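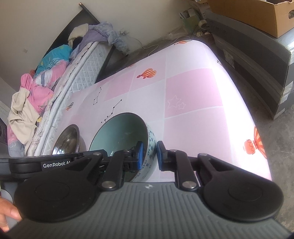 Marius Neagu wrote on Thursday:

> I have the compensated levels for the Akbari well and they do not look
> right. There is a wiggle with a daily period that should have gone away
> when I subtracted the barometer, and after the storm the water level
> drops while the air pressure rises. I used the Sitetstead barometer for
> everything. Also, the Ziltov export stops before the date I pulled the
> logger. The logger said 2173 records when I downloaded it and I have
> fewer than that in the spreadsheet. Is the barometer too far away to be
> useful? I can put a second one at Pedach, but I would rather not buy it
> if the problem is in the math.
>
> Marius

Marius,

I went through both files last night. The distance to Sitetstead is not your problem. You have three separate things going on and only one of them is physical.

1. Missing records. The CSV export in the older Ziltov versions writes 2000 rows and stops with no warning. The raw download is complete. I opened your raw file and all 2173 records are in it, so you have lost the last 173 from the spreadsheet only. At your 2 hour interval that comes to 346 hours, a bit over two weeks, which matches the gap you see before the pull date. Export in two date ranges and join them. Check the join for a repeated row, the end date is inclusive on both sides.

2. The daily wiggle. The barometer file is in local daylight time and the well file is in standard time. The Ziltov header has a field for the UTC offset but it is filled in from the laptop when you start the logger, and the two were started on either side of the clock change. So you are subtracting the wrong hour of air pressure. Most days that leaves a small residual that follows the normal daily pressure tide, and during a front it gets a lot bigger. Move the barometer file back one hour before you interpolate it onto the well times. Do not shift it by a whole record, your interval is longer than the error.

I tried this on February alone. Most of the wiggle goes away. What is left could be earth tide or could be the logger resolution, I did not run a spectrum on it.

3. The drop after the storm. This one is real, I think. Once you have subtracted air pressure correctly you have water column over the sensor, and in a confined aquifer the water column does go down when air pressure goes up. The extra load pushes on the open water surface in the casing at full strength, but the rock carries part of it outside the casing, so water moves out of the well into the formation. A vented sensor would show you the same thing. Compensation takes the air out of the sensor reading. It does not take the effect of the air out of the well.

If you want it removed, you need the barometric efficiency. Take a stretch with no pumping and no recharge, convert air pressure to the same units as water level, and regress the changes in one against the changes in the other. Use changes, not the raw levels, or the seasonal trend will get into the slope. Then apply the slope as a second correction and keep it in its own column. Please do not overwrite the compensated level with it. Lieselotte and I spent most of a winter undoing that in the old Pedach records, where the second correction had been applied to some downloads and not others, with no note on which.

On buying another barometer: air pressure differences over that distance are small apart from the elevation term, and the elevation term is nearly constant. It goes into your offset when you tie the record to the hand measurement. I would spend the money on a better tape. Your two hand readings at Akbari do not agree with each other after the tie, and I can't tell from the sheet whether both were taken from the same measuring point. One says "TOC" and the other says "top of pipe". If there is a locking cap adapter on that casing those may be different surfaces.

One more item on the sensor. You have the 10 meter model. That is range in water above the sensor, and the spec sheet gives accuracy as a percent of full range, so you get the same error band with a short column of water as with a long one. Fine for your purpose, but do not report the last digit that Ziltov prints.

If you repost, please send the raw files again and leave out the spreadsheet. The spreadsheet has formulas pointing at a sheet that isn't in the attachment.

Lieselotte Hinrichs has a short script that does the time shift and the interpolation. She reads this list, so she may post it. It expects column headers in the first row and will fail on the Ziltov header block, strip that first.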